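Nettoyer et ranger les petits outils de jardin avant l'hiver

Vendredi 30 novembre 2018

Les outils d'enfant posent un problème d'entretien un peu différent de celui des outils d'adulte. Les sections sont minces, les assemblages sont simples, les matériaux sont mélangés sur un même objet (lame en plastique, virole en métal, manche en bois), et ce qui convient à l'un abîme souvent l'autre. J'ai repris tout le lot cette semaine, avec un peu plus de méthode que l'année dernière. Je note ici la procédure, surtout pour la retrouver l'an prochain.

Le lot se compose de pelles à long manche, de transplantoirs et de petits râteaux à main. Une partie vient d'un coffret Mimau, le reste a été acheté à l'unité chez Bakker, la jardinerie, au fil des saisons. Les pièces en métal peint n'ont pas le même comportement que celles en plastique teinté dans la masse : une rayure sur les premières est un point d'entrée pour la rouille, une rayure sur les secondes reste une rayure.

La salissure

Notre terre est argileuse. Elle colle, elle sèche en plaques, et elle se détache assez bien à condition de la prendre au bon moment. L'erreur que j'ai faite longtemps était de passer les outils au jet dès le retour du jardin. L'argile fraîche s'étale, remonte dans la virole et y reste. J'ai retrouvé au printemps un manche noirci sur toute la partie cachée, avec du bois mou sous le métal.

Le cycle que j'utilise maintenant :

Séchage à l'air pendant 12 heures, outils posés à plat, sans contact entre eux.
Décollage des plaques à la spatule en bois. Pas de métal sur la peinture.
Brosse en nylon à poils courts pour le fond des scoops et l'intervalle entre les dents.
Chiffon humide, puis chiffon sec.
Second séchage, à plat lui aussi.

La spatule en bois s'use vite. Une chute de tasseau taillée en biseau fait le même travail et se retaille au couteau. J'ai essayé une carte en plastique rigide, trop souple dès que la plaque dépasse une certaine épaisseur.

Pour les râteaux, la zone difficile est la racine des dents. La brosse n'y entre pas complètement. Une cordelette de coton passée en va-et-vient la nettoie bien, et elle ne laisse pas de marque.

Plan de travail

J'ai travaillé sur une planche blanche à motif de feuilles, récupérée d'un projet abandonné. Le fond clair a un avantage pratique : on voit immédiatement les miettes d'argile et les éclats de peinture, ce qui renseigne sur la force qu'on est en train d'appliquer. Si des éclats de couleur apparaissent, on appuie trop. Un rouleau de ruban de masquage reste à portée, pour protéger la virole pendant le ponçage du manche et pour étiqueter les pièces à reprendre. 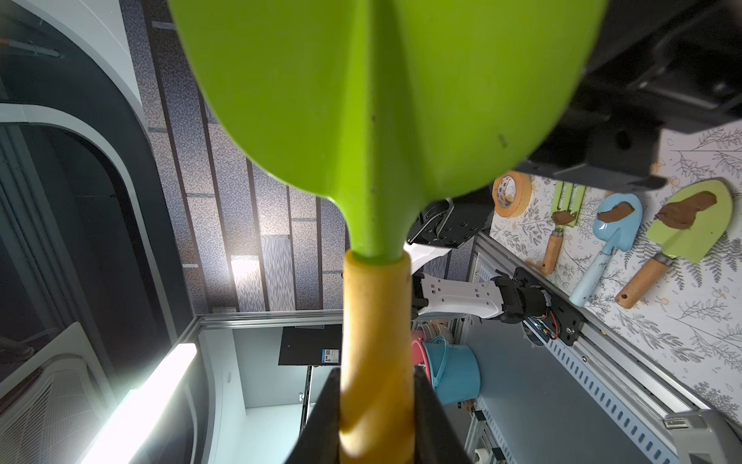 La largeur du ruban a son importance. Trop étroit, il faut deux tours décalés et le papier de verre finit par soulever le bord. Trop large, il plisse sur la partie conique de la virole. Je coupe une bande un peu plus longue que la circonférence, je la pose en commençant par la face arrière de l'outil, et j'écrase le bord avec l'ongle. Il faut la retirer le jour même. Laissée une semaine, elle dépose une colle qu'on ne retire plus qu'au solvant, et le solvant attaque certaines peintures.

Les manches

Le bois des manches d'enfant est en général léger et peu dense, avec un vernis mince. Après une saison, le vernis a disparu aux endroits où la main serre et subsiste ailleurs. Deux options : revernir ou passer à l'huile. J'ai choisi l'huile, pour une raison de maintenance. Un vernis abîmé doit être poncé entièrement avant d'être refait, alors qu'une finition huilée se recharge localement.

Ponçage : grain 200, dans le sens du fil, sans machine. Avec une ponceuse, on crée des méplats sur un diamètre aussi faible, et la prise en main devient désagréable. Une bande de papier tenue en U autour du manche conserve la section ronde. Il faut dépoussiérer soigneusement, en insistant sur le perçage de suspension quand il y en a un. La poussière mélangée à l'huile y forme un bouchon.

Huile de lin, 3 couches fines. Je laisse pénétrer, j'essuie l'excédent, j'attends le lendemain. Une couche épaisse ne sèche pas, elle poisse, et elle retient la terre à la première sortie. Les chiffons imbibés sont étalés dehors jusqu'à durcissement complet, jamais roulés en boule, à cause du risque d'auto-échauffement.

J'avais essayé l'an passé la cire Wendo, en pâte. Le toucher est meilleur au départ, mais la protection n'a pas tenu un mois d'usage dans de la terre humide. Je la garde pour les manches décoratifs et les boîtes.

Les lames

Sur le plastique, il n'y a presque rien à faire. Eau tiède, savon noir, brosse souple. Les petits points sombres qui restent après lavage sont des inclusions de terre dans les micro-rayures. On peut les réduire avec une pâte de bicarbonate, mais l'opération matifie la surface, et une surface mate retient davantage de terre ensuite. J'ai fini par laisser ces points tranquilles. La nervure centrale d'une lame de pelle mérite en revanche un contrôle : c'est elle qui donne sa rigidité à l'ensemble, et une fissure part le plus souvent du col, à l'endroit où la lame se resserre vers le manche. Pour la chercher, je fléchis légèrement la lame sous une lampe rasante. Une ligne blanchâtre qui apparaît à la flexion et disparaît au repos indique un plastique fatigué. La pièce peut encore servir dans le sable, plus dans une terre compacte.

Sur le métal peint, je traite les éclats un par un. Dégraissage à l'alcool, léger ponçage du bord de l'éclat, retouche au pinceau fin. La teinte exacte n'a pas d'importance, l'épaisseur en a : deux passages minces valent mieux qu'un épais, qui sautera au premier caillou.

Les viroles ne sont jamais peintes. Un chiffon à peine huilé suffit. Si la virole tourne sur le manche, le bois s'est rétracté. Tremper l'outil pour le faire gonfler donne un résultat provisoire et finit par pourrir l'extrémité cachée. Je préfère démonter, nettoyer, recoller à l'époxy, et laisser l'outil serré jusqu'au lendemain.

Rangement

Les outils courts étaient dans un seau. C'est pratique, et c'est mauvais : les lames frottent entre elles, l'humidité stagne au fond, et les râteaux s'accrochent à tout. J'ai monté à la place un râtelier Brekska contre le mur de l'abri, à une hauteur accessible aux enfants. L'entraxe des crochets est de 18 cm sur le modèle que j'ai pris. Pour des transplantoirs c'est large, on perd de la place. Pour des pelles, c'est correct.

Les outils avec perçage se suspendent directement. Pour les autres, j'ai vissé un piton fermé en bout de manche, après avant-trou. Sans avant-trou, ce bois fend. Les pelles longues sont suspendues lame en haut, manche vers le bas, le col engagé entre deux crochets. La lame ne touche rien et le manche reste accessible.

Le ruban de masquage sert encore ici. Un morceau sur le mur, à côté de chaque crochet, avec le nom de l'outil au crayon gras. La position définitive sera marquée à la peinture quand les emplacements auront été validés par l'usage.

Reste à faire

Reprendre les manches en février, avec une couche d'huile supplémentaire si le bois a grisé. Vérifier à ce moment le collage des viroles. Trouver une brosse plus étroite pour les dents des râteaux, la cordelette étant efficace mais lente. Essayer enfin un bac de sable sec légèrement huilé pour le nettoyage courant des lames en métal, méthode classique sur les outils d'adulte, dont je ne sais pas encore si elle est trop abrasive pour ces peintures.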